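Small Percussion in the Loltwood Schools
Project report, Introduction to Music Education
Niilo Lehtinen and Carys Phillips

1. Background

Most elementary schools in the Loltwood district own a set of hand percussion. It gets used in the early grades, and after that many students never touch it again until they join band. We wanted to know why. Our instructor suggested we look at the condition of the instruments first, then at how the teachers plan their lessons.

2. What we did

We visited 5 schools in July, while the music rooms were being cleaned out for the new year. At each school we listed every percussion item in the room and marked it as usable, repairable or not usable. We also interviewed the music teachers. Two of the interviews were done by phone.

Carys wrote the checklist. Niilo entered the results and made the tables in the appendix. We both went to every school except Tradham Elementary, where only Niilo could go.

3. Condition of the instruments

We listed 165 items in all. Of these, 14 were not usable. That was fewer than we expected. Most of those were tambourines with split frames or triangles with no beater. Shakers held up best. Drumsticks were the hardest to count. They get mixed between rooms, and a single stick is not much help to a class that needs pairs. We marked single sticks as usable but put a note next to them.

Sticks also wear out in different ways. Chipped tips were common at Tradham, where students play on the metal rims of the drums. At Kelmendi Elementary the tips were fine but several shafts had cracks near the grip. The teacher there tapes them, and we marked the taped ones as repairable.

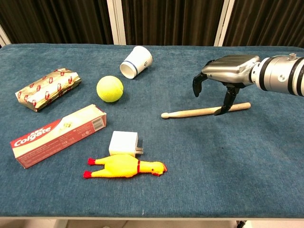
4. What the teachers told us

All of the teachers said storage was a bigger problem than money. At Kelmendi the drums are kept in a closet across the hall, and getting them out and back takes a large part of the period. The teacher uses body percussion most weeks and saves the drums for the spring concert.

Two teachers said they did not feel trained to teach rhythm past the third grade. One had bought a lesson series called Javo with her own money and liked the call-and-response units, but found the later ones too fast.

The district gives each school $1,000 a year for music supplies. Teachers said most of it goes to sheet music and recorder books.

5. Limits

We saw the rooms in summer, so we did not watch any lessons. "Usable" was our own judgment. We disagreed on a few of the tambourines and went with the lower rating each time.

6. Next steps

We would like to go back during the school year and time how long setup takes at Kelmendi. A rolling cart has been requested there, and a second visit could compare setup before and after it arrives. The full item list is in Appendix A and the interview questions are in Appendix B.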